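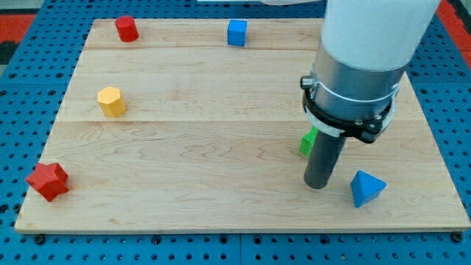 Colored blocks on the maple board at the Nestcombe workshop.

I stopped by Nestcombe in October and got stuck at the block table – in a good way! Red cylinder, blue cube, yellow hexagon, even a star, all spread over a pale maple board with the prettiest wavy grain. Ambros Hofstetter glued up the planks himself and says it took him two evenings (plus plenty of sanding). The shapes go to the Allgate toy library next, and I've already asked about borrowing a set. Doors open at 7.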